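방송·편성 관련 항의 글과 자료, 집에서 정리하는 요령

방송사가 프로그램 편성을 취소하면 며칠 사이에 성명서, 반박문, 청원 링크가 한꺼번에 쏟아진다. 모임에서 의견서를 쓰거나 방송사에 항의 편지를 보내려면 자료가 있어야 하는데, 정작 쓸 때가 되면 어디에 뒀는지 모르는 경우가 많다. 집 책상에서 할 수 있는 정리법을 적어 둔다.

1. 발언은 원본으로 보관한다
기사에 인용된 한 줄만 저장하지 말고 발언 전체가 나온 영상 주소와 해당 시각을 같이 적는다. 나중에 "앞뒤를 잘랐다"는 말이 나오면 이 메모로 확인한다. 영상이 내려갈 수 있으니 녹취도 따로 만든다.

2. 종이는 한 면만 인쇄한다
여백은 왼쪽을 넓게 잡는다. 형광펜은 두 색이면 충분하다. 사실 관계는 노랑, 의견은 분홍. 색이 늘어나면 나중에 본인도 못 알아본다.

3. 작업할 판을 하나 정한다
신문 스크랩을 자르고 붙일 때는 평평한 나무판이 편하다. 식탁에서 바로 칼을 쓰면 흠집이 난다. 풀이 묻은 판은 젖은 천으로 닦고 세워서 말린다.
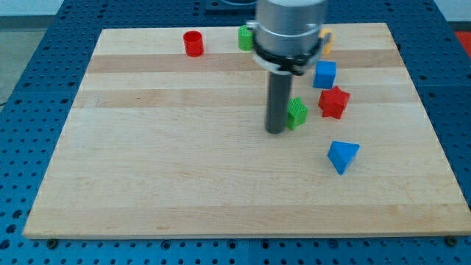
밝은색 나무판. 결이 가로로 나 있다.

4. 상자에는 날짜부터 쓴다
Urkia 서류 상자는 뚜껑이 깊어서 옆면에 붙인 이름표가 가려진다. 이름표는 아래쪽에 붙인다. Ostis 파일은 한 권에 22장까지가 적당하고, 더 넣으면 고리가 벌어진다. 우리 집 스크랩은 지난 12월에 세어 보니 159장이었고, 겹치는 것을 빼니 113장이 남았다.

5. 편지는 하루 묵힌다
화가 났을 때 쓴 문장은 다음 날 다시 읽는다. 욕설이나 별명은 지우고, 누가 언제 무슨 말을 했는지만 남긴다. 한 장을 넘기지 않는다. 봉투에 넣기 전에 사본을 만들어 같은 상자에 둔다.

6. 답장도 버리지 않는다
형식적인 답장이라도 받은 날짜를 적어 사본 뒤에 끼운다. 전화로 답을 들었으면 통화 내용을 그날 안에 적는다.

7. 잉크 얼룩
나무판에 볼펜이 묻었을 때는 소독용 알코올을 면봉에 조금 묻혀 결을 따라 닦는다. 칠이 된 판은 구석에 먼저 시험해 본다. 사인펜은 잘 안 지워지므로 신문지를 깔고 쓰는 편이 낫다.

최종 수정 9월 4일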